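Week 6 handout: where the time goes in a pick-and-place loop
Clotilde Bodin, Intro to Robot Software
Updated 7 May 2026

Okay, so last week we got the planner running and everybody was happy, and then a good half of you emailed me to say the arm "freezes" before it reaches for anything. It doesn't freeze. It's waiting on your code, and today is about finding out which part of your code.

Quick recap of the stack, for those who missed the lab. Holub is the perception node: it takes the camera image and the depth and hands you back a list of objects with poses. Grurus is the planner: you give it a start, a goal and a collision world, and it gives you a path (or an error, which we'll get to). Lirus is the controller that follows the path. You write the glue between them, and the glue is what I grade.

One run through the loop goes like this. You ask Holub for poses. You pick a target and build a grasp pose from it. You push every other object into the collision world. You call Grurus. You time the path, send it to Lirus, and wait for the done flag. Then you go around again. Please log a timestamp at the start and end of every one of those steps, even the ones you're sure are instant! I had a student last term who was certain the planner was slow, and it was a print statement inside the point cloud loop. 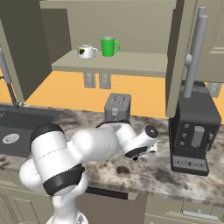 Now, kitchens. I like kitchen scenes for this course because they're annoying in useful ways. The counter is wide open, so you'd think planning would be easy, but there are cabinets overhead, doors that can be left open into your workspace, and tall thin things like faucets that are easy to clip with an elbow. If you only check the gripper for collisions you'll get lovely paths that drive the upper arm through a cabinet door. Check every link. Yes, it costs more. We'll make up the time elsewhere.

Let's talk about that cost. On my reference solution, a single planning call made 2,630 collision checks before it found a path. When I swapped the full meshes for simple shapes (boxes and cylinders, padded a little) the same query took 1,474. Fewer checks, and each one was cheaper too. I'd expected the second part but the first part surprised me, and I think it comes from the padded shapes smoothing out little gaps the planner kept poking its nose into. Try it on your own scene and tell me if you see the same thing, I'd really like to know.

A toaster is a box. Say it with me. You do not need the slots in its top unless you're putting bread in them. A mug is a cylinder, plus a handle if the handle is what you're grasping. An open cabinet door is a thin box, but get its hinge angle right, or your collision world will say it's closed and the planner will cheerfully go where the door is.

About those planner errors. Grurus has a cap on iterations, and the default in your config file is 2,000. When it hits the cap it returns NO_PATH, and that does not mean there is no path – it means it stopped looking. So don't write code that gives up on an object for good after one NO_PATH. Retry with a new random seed first. Then try a different grasp. Then skip the object and come back to it later, once something else has moved.

IN_COLLISION is a different animal. It means your start or your goal is already touching something, and no amount of retrying will help. Nine times out of ten you left the target object in the collision world, so the gripper can't close on it. Take it out before you plan the final approach, and attach it to the gripper after the grasp so it's counted as part of the arm on the way out.

For the homework, run the loop on the 11 start states in the Itetti folder. Turn in your timing log, a plot with one bar per step, and a paragraph on what you changed and what it did to the bars. If a change made things slower, put it in anyway, I give full credit for those.

Reading for next time is the chapter on time parameterization. Skip the proofs on your first pass.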